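March, 14:20. Shrinkage of the Gratmont casting resin, second batch

Repeated the bar test from the first batch, this time with the mould left at room temperature throughout. Nominal cavity length 156 mm. Mixed by weight on the small balance, poured in one go, left 38 hours before demoulding. Skin slightly tacky at the open end — same as before, so probably the mould release and not the ratio.

Colour samples still to be matched. Rurano want a green close to that of ordinary toy bricks, glossy, no flake. Pigment paste at the lowest dose came out too blue.

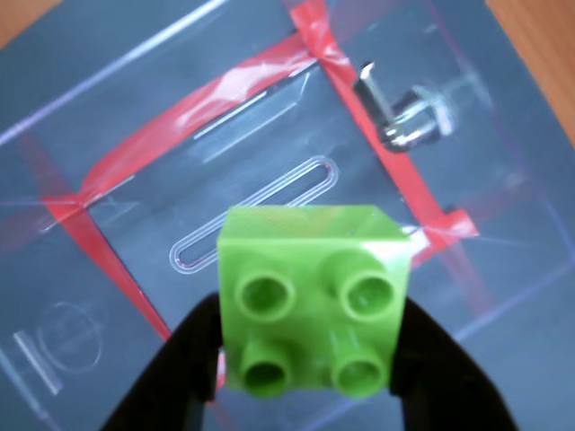

Lime-green brick, two-by-two studs.

Bars measured at both ends and the middle with the long calliper. The middle reads short on 9 of them, which suggests the cavity is bowed and the resin is following it. Will check the mould against the straight edge before blaming the material. The Hoarau data sheet gives a linear figure for thin sections only, so no direct comparison.

Weights steady after the second day. No visible bubbles in the lower half; a line of small ones under the top face where the pour was fast. Slower pour next time, from one corner.

Bench: wiped down with alcohol. Resin drips lift off the mats cleanly if left to go hard first. Do not scrape while soft.

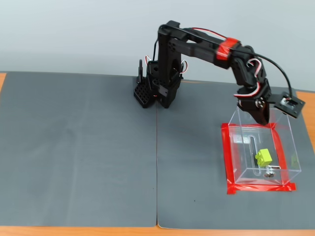

Grey mats on the wooden table, seam near the middle.

Pernholm oven is booked until late afternoon, so post-cure goes in at 17:30. Ramp slowly, hold, cool with the door shut. The oven log shows more than 2,000 hours on the present door seal — ask for a new one.

To do: straight edge on mould, re-measure after post-cure, new pigment trial at double dose with a little yellow added.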